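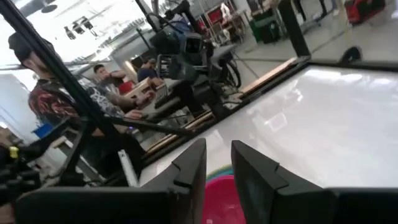 Última alteração desta página: 24 de abril de 2024

Capítulo 7
Tigelas que se encaixam: escolher, empilhar, guardar

Arrumação da Casa e da Pequena Cozinha, manual do módulo 3283
Texto de Waraporn Kaewmanee. Revisão da língua: Cinzia Barbieri

Ao fim deste capítulo o aluno deve saber:
distinguir uma pilha de um encaixe;
pôr por ordem um conjunto de tigelas de tamanhos diferentes;
separar duas tigelas presas sem estragar a borda;
preparar uma mesa para este trabalho.

Palavras do capítulo: borda, base, parede, folga, encaixe, pilha, jogo, superfície de trabalho.

7.1 Antes de começar

No capítulo anterior tratámos das gavetas e dos talheres, objetos compridos e estreitos que se deitam uns ao lado dos outros. As tigelas pedem outro pensamento. Uma tigela ocupa muito espaço e a maior parte desse espaço é ar. Quem arruma seis tigelas lado a lado numa prateleira está a guardar, sobretudo, o vazio de dentro delas.

A solução é antiga e todas as cozinhas a conhecem: mete-se uma tigela dentro de outra. Parece tão simples que muitos manuais lhe dedicam apenas uma frase. Quando comecei a dar este módulo, também eu passava depressa por este ponto, e depois via os alunos com três tigelas na mão, a experimentar a mesma combinação duas vezes seguidas. Por isso o capítulo ficou mais comprido em cada edição.

Convém fixar primeiro duas palavras que na conversa se confundem. Dizemos que há uma pilha quando os objetos estão uns sobre os outros e cada um se apoia no de baixo, como os pratos rasos. Dizemos que há um encaixe quando um objeto entra no espaço interior do outro. Nas tigelas encontramos quase sempre as duas coisas misturadas. Duas tigelas iguais encaixam-se em parte, mas a de cima fica levantada, e com mais tigelas iguais a torre cresce. Um jogo de tamanhos diferentes pode desaparecer quase inteiro dentro da tigela maior.

7.2 As partes da tigela

A borda é a parte de cima, onde a parede termina. Em muitas tigelas de plástico a borda é mais grossa do que a parede, ou está enrolada para fora. Esta pequena grossura tem importância para nós: é por ela que pegamos na tigela, e é ela que decide, muitas vezes, se a tigela vizinha passa ou não passa.

A parede pode ser quase direita ou pode fechar-se em direção à base. Uma parede direita dá mais volume para a mesma largura, e o pasteleiro gosta dela. Para encaixar, porém, é preferível uma parede que se vai apertando para baixo, com a base mais estreita do que a boca.

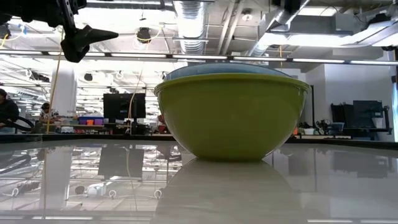
A altura é a medida que o principiante mais esquece. Ele compara as bocas, vê que uma é mais larga do que a outra, e conclui que o encaixe vai ser perfeito. Ora, uma tigela pode ser mais estreita e ao mesmo tempo mais funda do que a tigela que a recebe. Neste caso entra sem dificuldade, pousa no fundo e fica com a borda acima da outra. Não é um erro e não faz mal nenhum, mas é preciso contar com esses centímetros quando a prateleira de cima é baixa.

Para ver se uma tigela sobressai, baixe-se até ter os olhos à altura da mesa. De pé, olhando de cima, as bordas parecem todas no mesmo plano. O meu colega Daichi Tsuchiya manda os alunos fazer este exercício de joelhos, com uma régua encostada à tigela de fora, e anotar o que passa acima dela.

7.3 A folga

Chamamos folga ao espaço que fica entre a parede de fora da tigela pequena e a parede de dentro da tigela grande. Se a folga é muito grande, a pequena dança e faz barulho quando se abre o armário. Se é muito pequena, as duas paredes tocam-se em toda a volta e o ar que está no fundo não tem por onde sair. Quem já puxou por duas tigelas presas sabe que a força, nesse momento, serve de pouco.

Procede-se assim. Pouse o conjunto na mesa. Segure a tigela de fora com uma mão, pela borda. Com a outra mão, incline um pouco a tigela de dentro para entrar ar por um lado, e só depois levante. Se não se mexer, ponha água morna no exterior da tigela de fora e água fria na de dentro, espere um minuto e repita. Nunca se mete uma faca entre as duas bordas. O plástico fica com uma marca que depois corta os dedos, e o esmalte salta.

Tigelas guardadas ainda molhadas prendem-se mais facilmente e, passados uns dias, cheiram mal. Secar primeiro, encaixar depois: é a regra que repetirei em todos os capítulos desta parte.

7.4 A ordem do encaixe

Com um jogo comprado completo, a ordem já está pensada pelo fabricante. Nas nossas casas, contudo, o jogo completo é raro. Há a tigela que se partiu, a que ficou em casa da sogra e a que veio com uma salada e nunca voltou. Acabamos por ter tigelas de várias famílias e várias cores, e temos de encontrar a ordem nós mesmos.

O método que proponho tem quatro passos.

Primeiro passo. Ponha todas as tigelas sobre a mesa com a boca para cima, sem nenhuma dentro de outra.

Segundo passo. Escolha a de boca mais larga. Será a tigela de fora. Em caso de dúvida entre duas, meça com uma fita, de borda exterior a borda exterior.

Terceiro passo. Entre as que sobram, procure outra vez a mais larga e pouse-a dentro da primeira, sem empurrar. Deve descer pelo seu próprio peso. Se parar a meio, retire-a e experimente a seguinte.

Quarto passo. Continue até à mais pequena. As que ficaram de lado formam um segundo conjunto, com a sua própria tigela de fora. 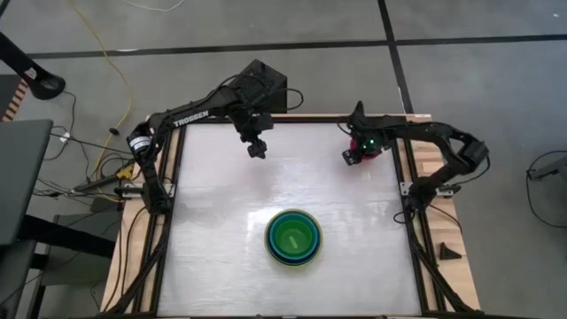 Fig. 7.1 Conjunto de tigelas encaixadas, visto de cima: a verde está dentro de uma maior, de borda azul.

As cores diferentes ajudam bastante na aprendizagem. Quando as bordas formam anéis de tons distintos, percebe-se logo quantas tigelas há no conjunto e qual delas foi saltada. Num jogo todo branco, a tigela em falta só se nota quando precisamos dela. Na escola de Srisuk, onde preparei a primeira versão destas lições, usávamos um jogo colorido para as aulas e um jogo liso para a prova, e os alunos queixavam-se com razão.

Uma observação sobre a língua. Em português diz-se "jogo de tigelas" ou "conjunto de tigelas". "Jogo" não tem aqui nada de brincadeira. Escrevo isto para os leitores que, como eu, aprenderam a palavra em adultos e pararam a pensar no futebol.

7.5 A mesa onde se trabalha

Para ordenar tigelas é preciso uma superfície plana e desimpedida, com espaço para a tigela mais larga e para as mãos à volta. A altura certa é aquela em que os cotovelos dobram sem levantar os ombros.

Quanto ao acabamento, há opiniões. Uma superfície branca e brilhante deixa ver bem a sujidade clara, como dedadas e restos de sabão, desde que se olhe de lado, contra a luz. Tem o inconveniente dos reflexos. Debaixo de lâmpadas fortes aparecem nela riscas claras que o olho toma facilmente por manchas, e há quem esfregue muito tempo uma mancha que é só luz. Para tirar a dúvida, mude a cabeça de lugar: o reflexo anda consigo, a mancha fica.

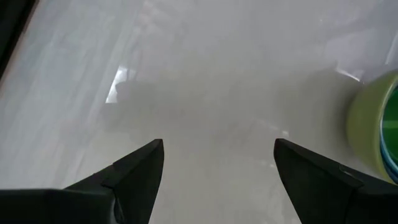 Fig. 7.2 Superfície branca e lisa com reflexos em faixas diagonais.

Numa superfície muito lisa, a tigela de plástico vazia escorrega com um toque. Se isto incomodar, ponha um pano húmido dobrado debaixo da tigela de fora. O pano não deve sair para além da base, ou prende-se nos dedos. Numa mesa de madeira este cuidado é quase sempre dispensável, mas então levante as tigelas em vez de as arrastar.

7.6 Um caso: o armário de Tekle Lencho

Tekle Lencho tem uma pequena cozinha de refeições para levar e guardava as tigelas em duas prateleiras, pela ordem em que saíam da lavagem. Mayuree Sitthichai, que era então minha aluna, pediu-lhe licença para mudar o armário e encontrou lá 51 tigelas, de plástico e de metal. Separou primeiro os dois materiais. Depois aplicou os quatro passos da secção 7.4 e obteve 8 conjuntos, que couberam numa só prateleira.

O resultado agradou, mas teve uma consequência que ela não tinha previsto. As tigelas médias, usadas o dia inteiro, ficaram no meio dos conjuntos, e para tirar uma era necessário levantar outras duas ou três. Na semana seguinte o cozinheiro já as deixava sobre o balcão. Mayuree voltou e fez um conjunto à parte, só com tigelas médias iguais, que ocupa mais altura e se desfaz com uma mão.

O leitor guarde este caso na memória, porque voltaremos a ele no capítulo dos armários altos.

7.7 Trabalho para fazer em casa

Retire do armário todas as tigelas que tiver e siga os quatro passos. Desenhe o conjunto obtido, visto de cima e visto de lado, e escreva junto de cada borda a largura em centímetros. Marque com uma cruz as tigelas que usou nos últimos dias. Se alguma cruz ficou no interior do desenho, proponha uma segunda ordem e explique em poucas linhas o que se perde com ela em espaço.

Traga os desenhos para a aula sobre tampas, que começa na página seguinte.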